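Bestero Striped Kitchen Cloths, pack of 5
Reviewed by Brendan Lynch
11/20/15

I bought these to replace a stack of old dish towels that had gone thin in the middle. They are square cloths, gray with thin white lines, sold under the Bestero name. I ordered mine from Zakavton and they came in a paper sleeve with no plastic. The sleeve lists cotton and a small amount of polyester.

I have used them every day for two months, mostly for wiping counters and drying glasses. I also had a pack of the plain Grister cloths in the same drawer, so I could switch back and forth and compare.

Out of the package they don't absorb much. Water beaded up and moved around on the counter. The sleeve says to wash before use and you should. I washed mine twice in hot water with no softener, and after the second wash they picked up a spilled glass of water in one pass. The Grister cloths were ready after one wash, but they hold less.

The weight is medium. You can get a corner down inside a narrow glass, which I can't do with a terry towel. Wrung out and hung over the faucet after dinner, they are dry by morning. Folded in quarters they are thick enough to lift a warm lid but not a pan from the oven.

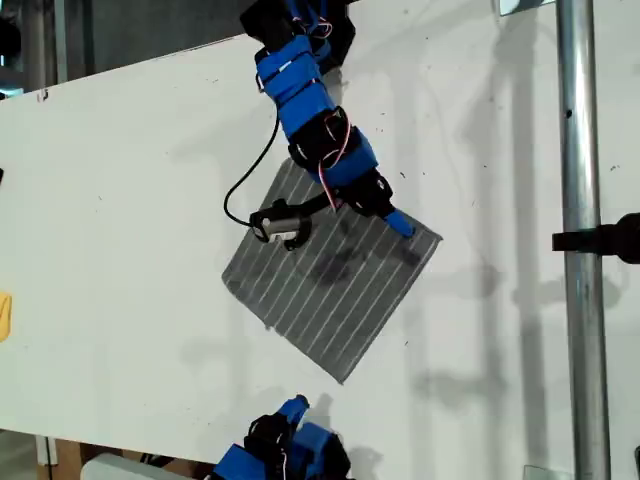
Do the stripes fade in the wash?

Mine have faded a little, and the change is even over the whole cloth. I wash them warm with the other kitchen things and dry them on medium.

Shrinkage was more noticeable. All of them came out of the first hot wash smaller, and one shrank more in one direction, so it no longer folds into a neat square. I still use it. The hems have held up on four of the cloths. The fifth has a loose thread at one corner that I trimmed, and it has not run any farther.

Lint is the main complaint. For the first couple of weeks they left gray fuzz on wine glasses and on the stove top. It has mostly stopped. If you want something for glassware right away, the Mousavi flat weave is better, though it costs more and takes longer to dry.

Stains: coffee and tea come out. Tomato sauce came out with a soak. Turmeric did not, but the gray hides it better than a white cloth would. Don't use bleach on these. I tried it on one and got a pale patch.

There is no hanging loop. I sewed a piece of cotton tape on two of them and left the rest alone.

I would buy them again for counters and general drying. For glasses only, get something else.

Rating: 4 out of 5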